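Scuffed, Scratched, Still in Service: How Surfaces Wear in a Shared Building

Project report, second-year Materials in Everyday Use
Remigiusz Zieliński
Submitted 2018-08-22

1. Why wear

My first proposal was on bridges. My supervisor pointed out that I had no bridge, no access to a bridge and no budget for getting to one. She suggested I look for something closer to home, and as I was leaning on her door at the time, with my hand on a brass plate rubbed pale by other people's hands, the subject more or less chose itself.

The question is a plain one. When a surface is used every day, where does it wear first, and does the wear matter to anybody? The textbooks are very good on the first half. They have less to say on the second, perhaps because it involves talking to people.

2. Where I looked

All of the work was done in the Pearce building, which has been altered so many times that no two corridors agree on a floor covering. I picked 10 sites: door plates, stair edges, two worktops, a handrail, a sink, a metal bin and some assorted flooring. I visited each of them once a week from December until the end of the spring term, with a torch, a soft brush and a notebook that has itself worn rather badly.

I also asked people what they thought of the surfaces they used. Most had never thought of them at all. One man on the ground floor had strong views on the handrail and I have had to shorten these for reasons of space.

3. What I found

The stairs behaved as expected. The inside of each turn was worn deepest, as people going down cut the corner and people going up hold on to the rail and do the same. The one exception was the top flight, where the wear was even right across. I spent three visits on a theory about this before a cleaner told me the treads had been replaced.

The worktops were more interesting. Both are the same age, but the one by the window looks far older. Sunlight has yellowed it, and the yellowing makes each scratch easier to see. Counted with a lens, the shaded top had more scratches in the test square: 60, against a smaller number by the window that I wrote down on a napkin and no longer have. People still called the window one "the bad one".

Bare metal gave a different picture. A painted surface hides its wear until the paint goes and then looks dreadful overnight. Unpainted sheet metal marks early and then goes on marking, new scratches crossing the old until no single one stands out. 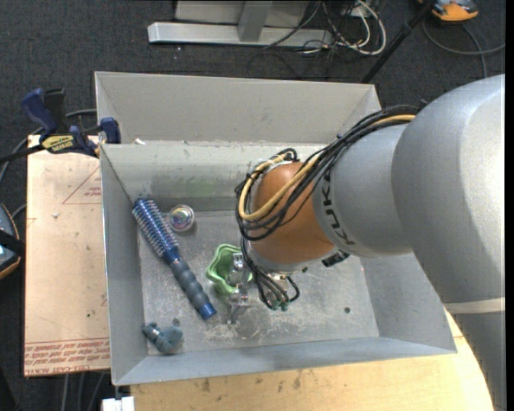 Fig. 1. Scuffs, scratches and pale rubbed patches on the bare metal floor of the bin.

I asked 6 people to put the sites in order from best kept to worst kept. Bare metal came out near the top every time, in spite of being among the most heavily marked. A scratched metal floor seems to be read as honest work, and a scratched door as neglect.

4. Things that went wrong

The brush shed. The handrail was varnished in the middle of the study, which ended that part of it (the man on the ground floor was delighted). I also borrowed a gloss meter made by Flesow, and returned it when I found that it gave 5 different readings for the same bit of sink. The fault may have been mine. The manual was for another model.

5. What I would do next

A longer study would need new surfaces with a known starting date, so that the wear could be followed from nothing. The Ollitz annexe is due new worktops, and I have asked whether I might leave a marked test square on one of them. The reply was that I might not mark anything. I have asked again, using the word "label".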